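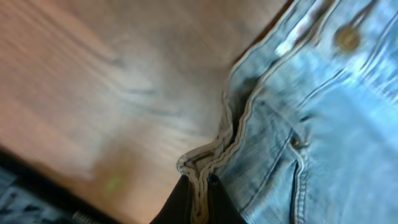
ok so I finally moved my whole Rusteo farm game from my phone to the laptop. Kestlow runs it fine once you give it more memory.

Default was 505 MB, which is way too low. I bumped it up and the stutter in the market town went away - mostly. 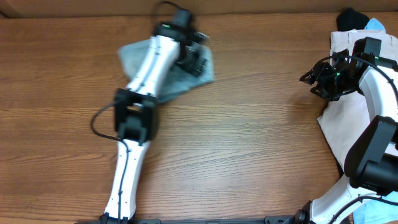 Two white-and-black arms, one wooden table.

Install the emulator first, sign in with the same account you use on your phone, THEN open the game. I did it backwards and got a fresh level 1 save. My real one has 1,316 coins in it, thank you very much.
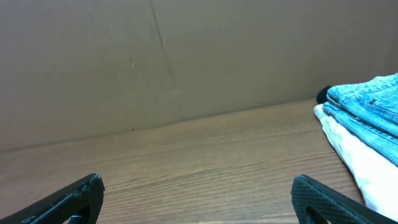
Does it work with a controller?
Mine paired over Bluetooth, but I had to map the buttons by hand in settings.

Thanks to Mehwish Rind for the key map! Trying Bornov on it next.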